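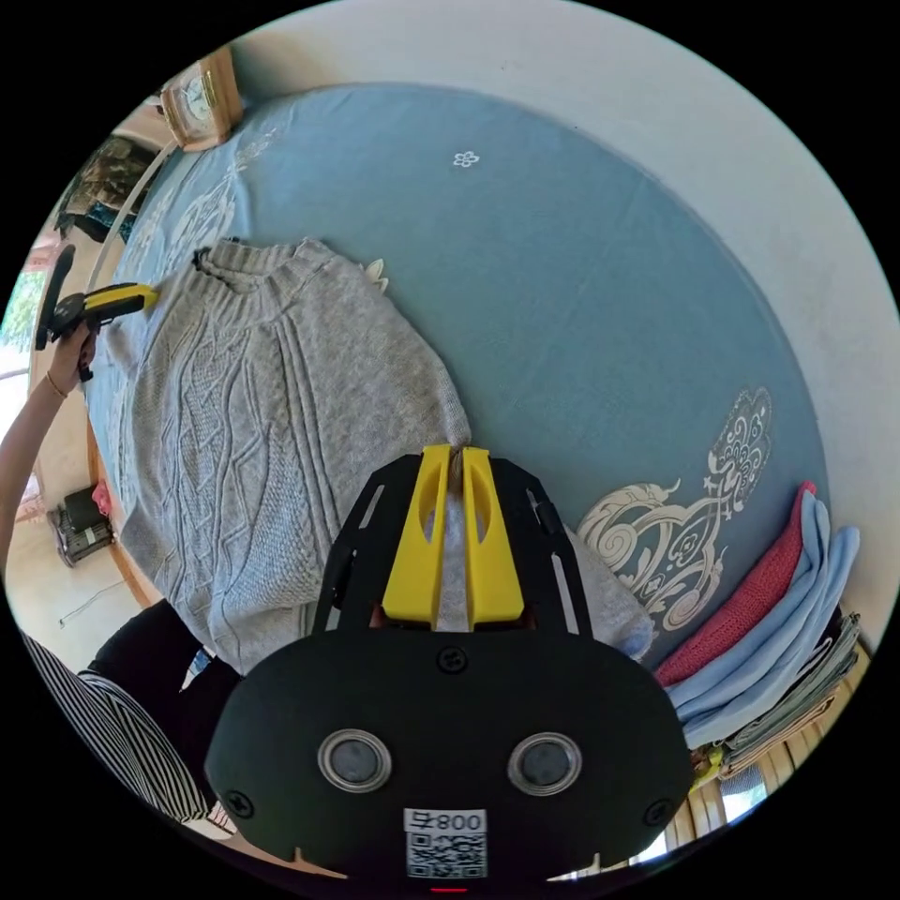 Why do people fold their clothes on the bed?

The bed is the largest clear surface in most bedrooms, it stands near the place where the clothes are kept, and a large garment can be spread out on it at full width.

## 4. The Bed as a Work Surface

The answer above is the one our households gave us, in nearly those words, and we have no quarrel with it. It leaves out a good deal, though. A bed is soft, it is low enough to punish the back, and it has another job to do by bedtime. Very few people shopping for a workbench would ask for a quilted one. In this section we take up what the bed does to the work of folding, what kinds of piles form on it, and how those piles come to an end.

The material comes from the laundry diaries kept by nine households in Cerbridge and Braltavell, which produced 188 usable entries. An entry was usable if it named at least one garment and at least one surface. Entries reading only "did the wash" were set aside with respect. Interviews were carried out by Alina Preda and Tumelo Joubert, usually in the kitchen, where the participants seemed more willing to discuss the state of the bedroom.

### 4.1 Preparing the surface

The diary form had a line for "preparation." We expected to read about clearing things off, and we did, but the more common entry concerned the cover. People straightened it. Several smoothed it flat from the head of the bed to the foot before putting down a single sock, and one of the Braltavell participants described this as "getting the table ready," though there was no table in the room and she said so herself a moment later.

A made bed and an unmade one gave different sessions. On an unmade bed, folding tended to be partial: shirts were halved, pants were laid along the pillow, and the diary would trail off. On a made bed, people worked through to the end more often. We would be pleased to report that a tidy bed causes tidy folding, but the same person usually did both, and on a good day.

Pattern came up more than we had planned for. Sibusiso Rampersad, who kept the fullest diary in the study, wrote that he lined up the shoulders of his shirts on a stripe in the cover and that folding had gone downhill in his house when the cover was replaced by a plain one. A large ornate pattern offers no such help to the shirts, but it does give the folder landmarks. Participants with patterned covers spoke of "the middle flower" or "the curly bit" as the place where a certain pile belonged, and other members of the household could be sent to fetch something from it by name.

### 4.2 The sweater problem

Most folding advice is written for the T-shirt, a garment with good manners. It lies flat, it has a front and a back, and it stays where it is put. The heavy sweater has none of this. A cable knit is thick where the cables run and thinner between them, so that a fold made across the body wants to wander. The sleeves are long, they weigh enough to drag, and once folded in they add their bulk to a garment that already had plenty. In Figure 1, a light gray cable-knit is spread across the bed with one edge drawn toward the center and part of a sleeve lying off to the side, which is a fair picture of the difficulty.

Our participants dealt with sweaters in two ways. The first was to lay the sweater out fully, bring the sides toward the middle, lay the sleeves down on top, and fold from the hem. This gave a neat block and took up most of a bed. The second was to fold it once over the forearm and put it down fast, before it could react. The second method was described by every user as temporary.

Joubert asked each household to show him a folded sweater from the shelf. He was shown many once-over-the-forearm sweaters, some of which had been temporary since September.

It helps to have a second person. Knitwear gives when it is pulled, and someone working alone has to let go of one side to deal with the other, at which point the first side relaxes into its own opinion. With two people the garment can be kept square while it is turned. Italo Vitale and his sister folded their winter things together this way and spoke very little while doing it, apart from the word "yours," used to mean whichever sleeve the other person was supposed to have noticed.

### 4.3 Heap and stack

We call a pile a *heap* when its garments are in no settled order and a *stack* when they are folded and lie with edges together. The two are usually described as before and after, with the folder turning one into the other until the heap is gone. The diaries do not bear this out. Heap and stack share the bed for nearly the whole session, and they touch. Figure 2 is typical of what participants reported: folded clothes in several layers, dark navy, striped, pale gray and beige, right up beside a heap in which a red floral garment, a long black one and a gray knit overlap as they please.

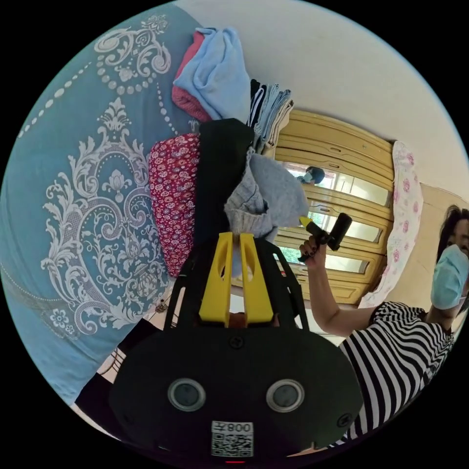
The closeness of the two has consequences. A heap leans. It slides when something is drawn out from low down, and participants nearly always drew from low down, having seen the thing they wanted sticking out. Busisiwe Shabalala noted three separate times in her diary that she had refolded clothes that were already folded, and on the last occasion added that she had by then become very good at that particular blouse.

Stacks were generally put on the side of the bed nearest the storage. This held where the storage was a wardrobe, a chest of drawers, or, in one Cerbridge apartment, a chair that had been storage for so long that its owner listed it under furniture and then again under clothing. Where the wardrobe doors opened toward the bed, people allowed for their swing and then forgot that they had. Glass or mirrored doors drew a separate set of remarks, mostly to the effect that one did not care to watch oneself doing this.

Hanging items were a third category that we had failed to provide for. A garment meant for a hanger has no business in either pile, and it was commonly laid across both. Long dark garments fared worst. They were put down first because they were on top, covered by everything else, and discovered at the end with a crease across the knee.

### 4.4 Color and the order of picking

Preda suggested that people fold by type, all the shirts and then all the pants, and the interviews supported her. Everyone said that they folded by type. The diaries show them picking by color, or more exactly by whichever color stood out against the rest. Bright garments left the heap early. Grays and navies sat until there was nothing else to choose from, and the last part of a session was often spent telling one dark thing from another in poor light.

The habit has some sense in it. A bright garment can be followed by eye, so its edges are easy to find even when half of it is buried, and finding the edges is most of the labor. In Figure 3 a yellow-green garment hangs crumpled at the pile with small patches of dark red and purple fabric showing next to it, and few readers will need to be told which of these they would reach for. 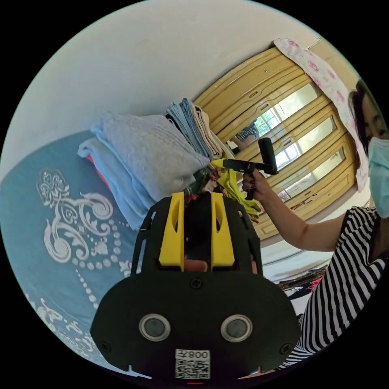
Lifting was the usual way of identifying a garment that could not be read lying down. The person took hold of any part that offered itself, raised it clear, and let the rest fall. Hanging from one point, a shirt shows its collar or its hem within a moment and can be turned the right way up. The trick works poorly on knits, which stretch, and on anything with its sleeves inside out, where the person learns only that there is more work to do.

Rampersad's diary has a running tally of garments lifted, looked at, and put back. He stopped keeping it in the second week on the grounds that it was affecting his mood.

### 4.5 How a session ends

The bed sets a deadline that a table does not. At some hour a person will want to lie down, and the clothes must be elsewhere. Participants said this was the reason they folded there in the first place: it forced them to finish.

Finishing was recorded generously. We coded a session as complete if every garment had reached its usual storage by the end of the entry. Under this rule the evening sessions did badly. Much of what had been on the bed at nine was on a chair, on the floor along the wall, or back in the basket, folded, under tomorrow's unfolded wash. Shabalala moved her stacks to the ironing board, which was up for the purpose and had not, she told us, been used for ironing since she moved from Sternbridge.

Transfer was also where folding was undone. A stack that has been built on a mattress has never had to stand on anything firm, and it takes the shape of the dip beneath it. Picked up with both hands it sags in the middle, and the sweater, if there is one, goes first. Vitale carried his pressed under the chin. We tried this ourselves and can recommend it for short distances.

We return to the chair in Section 5.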